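Quiet hinges before the summer guests

In our flat in Livitdale all the inside doors started to squeak in the same week. My neighbour Olesia Zinchenko gave me a simple method, and I use it every August now.

Lift out the hinge pin, one hinge at a time, and wipe it with an old sock. Rub a little candle wax on it and put it back. Cooking oil is not good for this – it becomes sticky and collects dust. 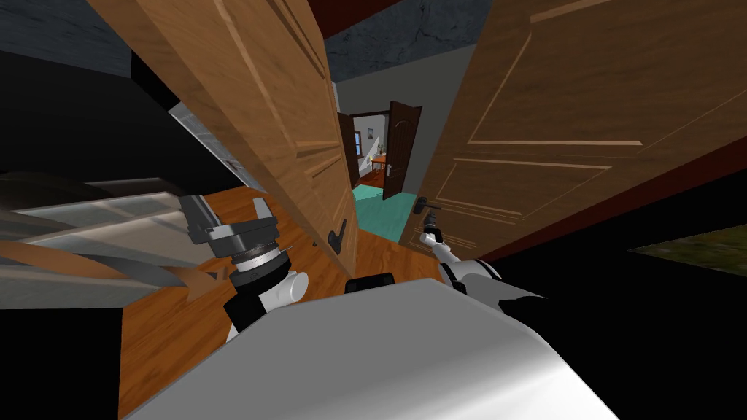 If the handle is slow to come back up, loosen its two screws by half a turn and try again. Very often they are only too tight. For a door that rubs on the floor, first tighten the screws of the top hinge, and take the sandpaper only after that.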